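3.2 Object handling and the recall of stored items

The second part of the study dealt with how residents of shared housing remember where they have put small belongings. Earlier work on everyday memory has mostly used lists of words or photographs, and the results do not carry over well to objects that people pick up, set down and later need to find. We therefore used a diary method, supported by a short interview at the end of the recording period.

Participants were drawn from two housing co-operatives, Trutby and Tirkness. Both are mid-sized buildings with private bedrooms and shared kitchens, laundries and sitting rooms. They differ in one respect that matters for the present analysis: at Trutby, shared rooms have labelled shelves assigned to each household, while at Tirkness storage is unassigned and items are left wherever there is room. The buildings are otherwise alike in age, floor plan and mix of tenants, and both had a stable resident group over the year before the study began.

Each participant kept a paper diary in which they recorded every occasion on which they looked for an item and did not find it in the first place they tried. An entry gave the item, the place first searched, the place where it was found, and an estimate of the time taken. Participants were told to leave out searches for items that another person had openly borrowed. Diaries were issued in March and collected at the end of the fourth week. The final set held 534 usable entries from 59 participants. Entries were treated as unusable when the place of finding was missing or could not be read.

Entries were coded by item class and by type of place. Item classes followed the scheme used in our pilot work: personal aids (glasses, keys, cards), food and drink, tools, clothing, and leisure items. Type of place was coded as home location, recent-use location, transit location or other. A home location is the place the participant named in the opening questionnaire as where the item belongs. A recent-use location is where the item was last used, as far as the participant could say afterwards. A transit location is a surface on the route between the two, such as a hall table or the end of a kitchen bench. Two coders worked separately on the full set, and disagreements were settled by discussion. Most of these concerned the boundary between recent-use and transit locations, which is hard to draw in small rooms where one surface serves several purposes.

The main result is that personal aids were more often found in transit locations than any other class. This held in both buildings, although the effect was weaker at Trutby. Food and drink showed the reverse pattern and were seldom found away from the home location; the usual error was to search the wrong shelf within the right cupboard. Leisure items fell between the two. Tools were too rare in the diaries to support a separate analysis and are left out of the comparisons that follow.

Search time was skewed, as expected. Most searches were brief, and a small number were very long. We set an upper limit of 300 seconds for the timed analysis and treated longer searches as a separate category. Long searches were not linked to item class. They were linked to the number of rooms visited, and in the interviews participants often described going back to a room they had already checked. This kind of repeat visit was more common at Tirkness. We do not read this as a failure of memory for the item itself. A more likely account is that, without a fixed home location in the shared rooms, participants had no firm point at which to stop searching one room and move to the next.

The interview included a brief sorting task. Participants were given the names of everyday items on cards and asked to group them by where they would expect to find them in their own building. Groupings at Trutby followed the shelf labels closely. At Tirkness they tended to follow use, so that an item handled while reading was grouped with other items from the sitting room even when it was small enough to be carried from place to place. 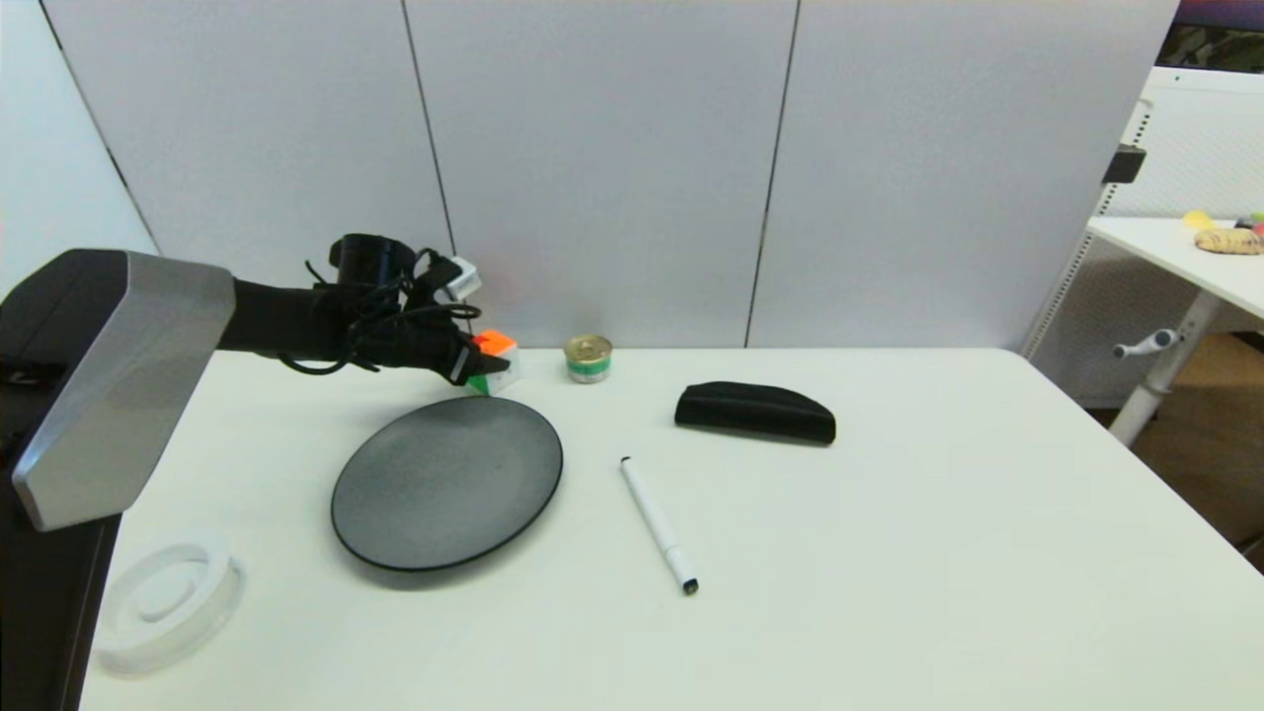 Figure 4. Items from three of the classes on a white tabletop: a Rubik's-style cube (leisure), a short tin with a gold lid (food and drink) and a black eyeglasses case (personal aids).

Cecilia Ametepe
Srisuk Centre for Housing Studies
Working paper, June 2023

The classes also differ in how readily the items are noticed on a crowded surface, and this may account for part of the effect reported above. Glasses cases came up often in the interviews — several participants said they had looked straight at the case and passed over it. Size alone does not explain such cases, as keys and cards are smaller and were described in this way less often. We return to the question in Section 4, where the Flukard checklist is used to rate each surface for clutter.

Two limits should be noted. Diary entries depend on participants knowing that a search has taken place, and very short searches were probably under-reported. The co-operatives also chose their own storage rules well before the study, so the comparison between buildings can't separate the effect of labelled shelves from the habits of the people who prefer them. A design in which labels are added partway through the recording period would deal with the second point, but not with the first.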